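Parte 2: instalar o Drumlow e gravar a primeira aula

412 visualizações · 4 comentários · 74 partilhas

Se chegaste aqui vindo da parte anterior, já tens a conta criada e o e-mail confirmado, por isso vamos ao que interessa. O Drumlow grava o ecrã e a voz ao mesmo tempo e deixa-te cortar os enganos no fim, tudo na mesma janela. Eu uso-o para as aulas de folha de cálculo que ponho no Medrano e já lá vão 74 vídeos (os primeiros são de fugir, mas ainda lá estão!).

Instalação

1. Descarrega o instalador da página do Drumlow e fecha o browser antes de o abrires. Comigo ficou pendurado duas vezes com o browser aberto.

2. Escolhe «Instalação personalizada». Tira o visto do Prallus, que é o gestor de modelos de intro. É giro, mas pesa imenso e podes juntá-lo mais tarde.

3. Quando ele pedir a pasta de trabalho, aponta para um disco com espaço à vontade. Eu deixei a pasta que vinha sugerida e enchi o disco do sistema numa tarde.

4. Reinicia. Sim, mesmo que ele diga que é opcional.

Nota: se tens a versão 2 instalada, os projetos antigos abrem na 4, mas depois de gravados já não voltam para trás. Faz uma cópia da pasta inteira primeiro.

Som

5. Abre Definições > Áudio e escolhe o microfone pelo nome. A opção «Predefinido» muda sozinha quando ligas uns auscultadores, e eu já gravei uma aula inteira com o microfone da webcam por causa disso.

6. Fala no tom em que vais mesmo dar a aula e olha para a barra. Deve andar pelo verde e tocar no amarelo de vez em quando. Se chega ao vermelho, baixa o ganho no Drumlow e deixa o do sistema quieto.

7. Liga a redução de ruído no nível «Suave». O nível «Forte» come-me os finais das palavras, fico a parecer que estou dentro de um balde.
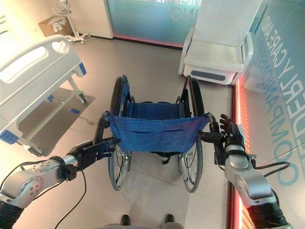 Antes de carregares no botão vermelho, decide que área vais gravar, que é onde quase toda a gente se atrapalha. O Drumlow tem ecrã inteiro, janela e região livre, e eu vou sempre para a região livre com a proporção trancada. Depois faço um teste curto com uma folha de cálculo em ecrã cheio, de preferência com linhas finas. Se as linhas saírem aos degraus no vídeo, a escala está mal e tens de ir a Definições > Vídeo e escolher «Resolução nativa».

Primeira gravação

8. Desliga as notificações. Todas, incluindo as do programa de mensagens, que tem as suas próprias definições e não liga nenhuma às do sistema.

9. Carrega em F9. Há uma contagem decrescente de 4 segundos, aproveita para pôr o rato no sítio onde vais começar.

10. Se te enganares, não pares! Cala-te um bocadinho, carrega em F7 para deixar uma marca e repete a frase desde o princípio. Na edição as marcas aparecem como bandeirinhas e cortas aquilo num instante.

11. F9 outra vez para terminar. Espera que a barra de baixo diga «Guardado» antes de mexeres seja no que for.

Cuidado: não feches a tampa do portátil enquanto a barra estiver a andar. O ficheiro fica lá na pasta, mas não abre, e a ferramenta de recuperação só apanhou metade do meu.

Exportar

12. Em Ficheiro > Exportar escolhe o perfil «Aula». O perfil «Web» faz ficheiros mais pequenos, mas as letras das células ficam esborratadas.

13. Se publicas no Medrano, liga também «Legendas em ficheiro separado». O Tistis, que é o que eu uso para as legendas automáticas, lê esse ficheiro diretamente e poupa-te o trabalho de as voltares a sincronizar.

14. Vê o vídeo exportado do princípio ao fim, com auscultadores. Eu sei, é uma seca ouvir a própria voz, mas foi assim que dei com um estalido a meio de uma aula que já ia publicar.

Nota: a exportação corre em segundo plano e podes ir gravando a aula seguinte, só que no meu portátil a imagem começa a saltar. Prefiro deixá-lo sossegado e ir fazer café.

Na parte 3 mexemos nos cortes, nas bandeirinhas e nos zooms automáticos, que vêm ligados de origem e que eu desligo sempre.

4 comentários · Partilhar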